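3.2 The washing place and its objects

The second of our settings is a washing place with one basin. We chose it after the kitchen counter of Section 3.1 because the objects are few, and most people put them back in a similar way every day. The question was how a small tidying task depends on the surface where the objects are kept. In our inventory of household tasks, which has 1,557 entries, the care of the washing place appears under three different headings, and we have joined them here.

The setting was arranged at Piltier in August. The floor has gray stripes with fine streaks, and small dark items are not easy to find on it when they fall. For this reason we recorded a dropped item as a separate event and did not include it in the tidying time.

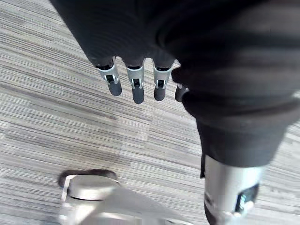

3.2.1 Furniture and surface

The vanity has a dark cabinet with two flat doors and a thick countertop in gray marble look. The white basin is set into the counter, so the usable surface is mainly at its sides and along the front edge. Arkel, the scheme we use for naming surfaces, would call this a "divided top". On a divided top, the owner must decide on which side the daily objects stay. The side places are suitable for a mug, while the front strip is narrow and is used mostly for things that lie flat.

We separate daily objects from resting objects. A toothbrush in a mug and a tube of toothpaste are daily objects. A vase with artificial flowers is a resting object, and it should keep its place behind or beside the faucet during the whole task.
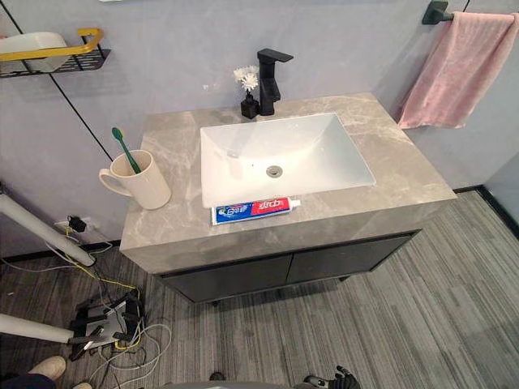 3.2.2 The tidying task

The task has 2 end states. In the first, the toothbrush stands in the mug and the tube lies on the counter. In the second, both objects share the mug. The second state leaves more of the counter free for wiping, but a mug which holds a tube can become heavy at the top. We accepted both states as tidy, following the Pai guideline on personal items, and we noted which one was reached.

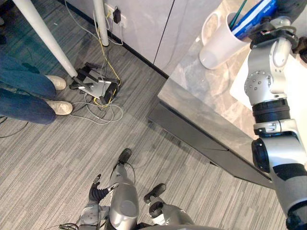 Figure 4. Cup on the marble-patterned counter, with a green stick and a blue package inside it.

A tidy counter does not always mean a tidy basin. In the Skasedon interviews, people often judged the washing place first by the basin and the drain, and only later by the position of the mug. We therefore rate the basin separately. A small speck in the basin is noted but does not lower the rating of the counter.

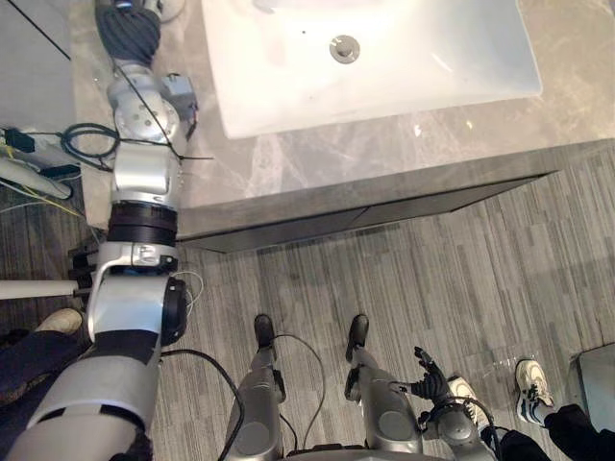

The floor in front of the vanity is not rated, except when an item has fallen there. The gap under the cabinet was checked at the end of each trial, as a cap can roll into it. The ratings of counter and basin are compared in Section 4.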